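4. Tuning the grasp planner

Okay, Brurik is installed and talking to your gripper, so now for the fun bit - getting the planner to choose sensible grasps in clutter.

1. Open the Plernness panel and load your workspace profile.
2. Set the approach angle to 25 degrees. I started at 18 and kept clipping the neighbours!
3. Set finger clearance to 6 mm.
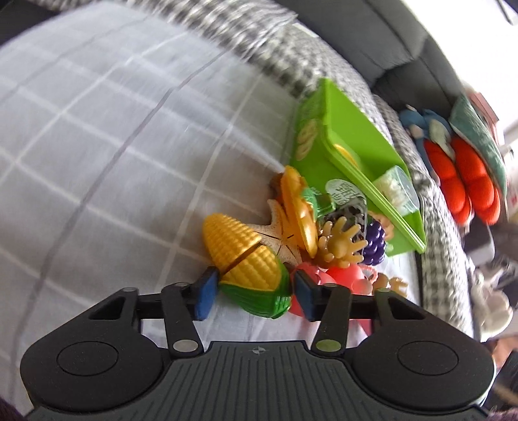 4. Run the segmentation preview. Bunched-up play food is a good test, and if two toy corn cobs merge into one blob, nudge the colour threshold up and try again.
5. Hit Plan and let it do 3 passes.

Note: patterned cloth can confuse the depth filter, so turn on Flatten Background first.

Caution: keep your fingers clear while the jaws are closing (ask me how I know).

Comments

golardale_dev: Step 4 fixed my merged blobs, cheers!

Janssen: Does the clearance setting save with the profile? Mine resets every reboot.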